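The Trial Month

Itholm sent us the robot on 1st January, on a trial plan, 335 dollars a week with the first month free. I was the night nurse who got to write the review. Lucky me!

I named it Ravel, after my grandmother's cat (also gray, also slow to come when called). The brochure promised it could restock a cart in 8 minutes. The first night it took most of my shift, and I talked to it the whole way through - gauze, tape, no, the other drawer, sweetheart.

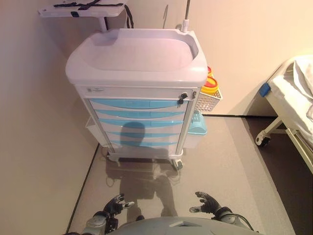 Ravel at the treatment cart, key in the lock.

By February I had stopped talking it through and was telling it about my divorce instead.

Then Neema Ogola called from Itholm for my score, one to five. I looked down the hall, where Ravel was waiting for me beside room 3.

"Four," I said. "It's a terrible listener. Can we keep it till spring?"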